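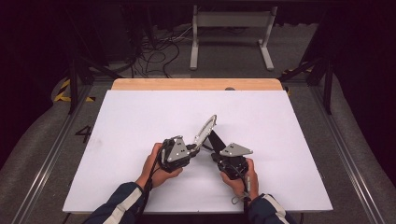
Trucos de taller que nos trajimos de la jornada de puertas abiertas de Ilberg

El martes, 18 de mayo de 2021 fuimos a la demostración de Ilberg, donde enseñan a los robots a manejar objetos con pinzas de mano. Una persona hace el movimiento y queda registrado. Rekha Mudaliar llevó la visita y Khanyisile Nel respondió a las preguntas del final. Entre una prueba y otra tomamos nota de cosas que sirven en cualquier banco de trabajo.

Tablero claro encima de la mesa
Trabajan sobre una plancha blanca y mate apoyada en la mesa de madera. Los tornillos y las piezas oscuras se encuentran enseguida, y los arañazos se los lleva la plancha. En casa vale una balda vieja pintada de blanco mate. Con pintura brillante molestan los reflejos de la lámpara. La nuestra mide 86 cm de largo por 64 de fondo y cabe de pie detrás del armario.

Cinta amarilla y negra en el suelo
Marca las esquinas de la zona de trabajo con cinta de rayas. Antes de pegarla, aspira y pasa un paño con alcohol. En moqueta agarra peor: conviene apretarla bien con una espátula y revisar los bordes cada 5 semanas.

Un número para cada puesto
Los puestos van numerados en el suelo, con cifras grandes. En un garaje se puede hacer lo mismo con plantilla y pintura: el 1 para cortar, el 2 para lijar, y las cajas de herramientas con el mismo número que su puesto.

Cables
Deja un bucle flojo cerca de la muñeca cuando uses una herramienta con cable. Si va tirante, cansa la mano y sufre el conector. Lo que sobre, recogido con velcro y lejos de los pies. Las bridas de plástico aprietan demasiado y hay que cortarlas cada vez.

Juntar las puntas antes de empezar
Esto lo explicó Nel. Se acercan las dos pinzas en el centro del tablero, despacio, y se comprueba hasta dónde llega cada dedo. Con alicates largos o pinzas de cocina hacemos ya lo mismo antes de meterlos en un hueco estrecho.

Mangas
Manga larga, pero con el puño ajustado y sin tapar la mano. Reloj y pulseras, fuera.

La próxima demostración será en noviembre. Hay que apuntarse antes y llevar calzado cerrado.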